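Progress report to Cekent: Sorkitz shape tray, second reporting period
Prepared by Herman Siregar

Work since February has covered block finish, tray finish and the layout of the sorting table. The wood-grain tabletop has been kept for all trials. Its horizontal streaking gives enough contrast for the coloured pieces under ordinary room light, and no cloth or mat is proposed.
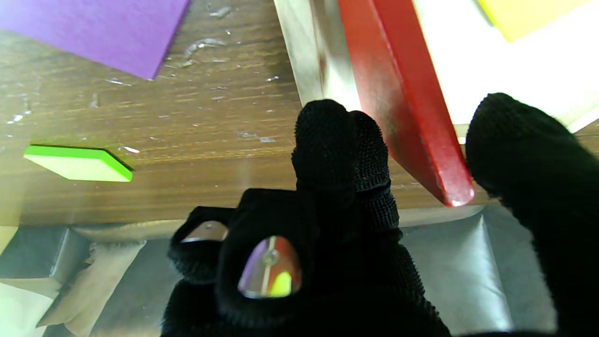 Colour matching between batches remains the main technical item. The second supplier, Fulten, has brought the purple within tolerance. Yellow-green is still drifting toward yellow and two batches were returned. Expenditure on re-coating to date is some $400, charged to the materials line.

The white-painted tray is the older of the two finishes under review. Grey speckling and scuffs are present on the side wall, and the paint has thinned over the grain in patches. A harder enamel has been ordered.

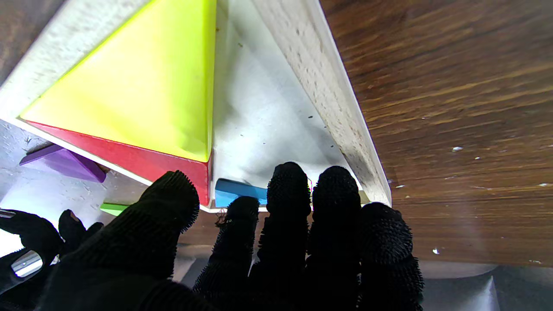
Sima, September 29, 2019

Status at close of period: the large triangular block, yellow face with red side band, is accepted in gloss. The sky-blue piece is accepted. The purple piece is accepted subject to an edge check. Repainting of the tray will take 14 days including cure time. Release of the next instalment is requested on delivery of the repainted tray.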